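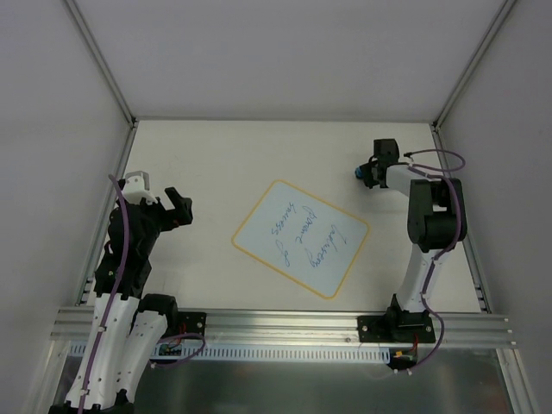 Dry-erase boards: questions we get a lot

Updated 5/9/18

Do I need a special cleaning spray?
Probably not. We tried Covar and Prolell on the same stained board and could not tell the two halves apart. Plain water on a cloth did nearly as well. Both labels promise to "restore" the surface. We have yet to see a worn surface restored by anything in a bottle.

Is a bigger board better value?
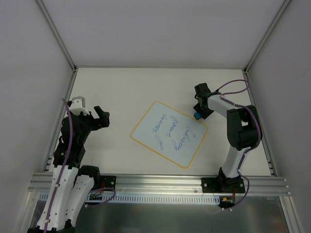
Sellers like to push size, and the price per square foot does drop as you go up. That only helps if you fill the thing. A small rectangular whiteboard that can lie flat on a work surface will do for a shopping list or a phone message, and it goes in a drawer afterward.

The Festura box says 1,807 wipes. Who counted?
We asked in April and got a brochure back. Treat it as decoration.

How long should ink stay up?
Wipe within 9 days if you can. We left Bunting black on a board for 14 and needed real elbow grease.

Are magnetic erasers worth paying extra for?
Only if your board is steel-backed, and plenty of cheap ones are not. Test with a fridge magnet first. The fun shapes don't wipe any better, whatever the package says.
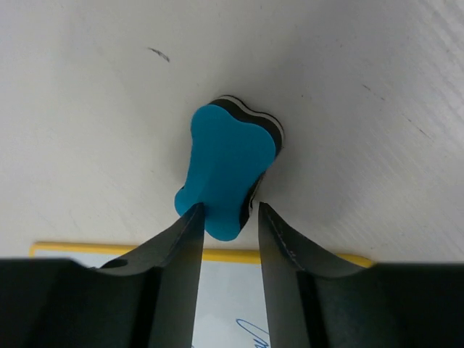 Magnetic eraser with a turquoise-blue foam top.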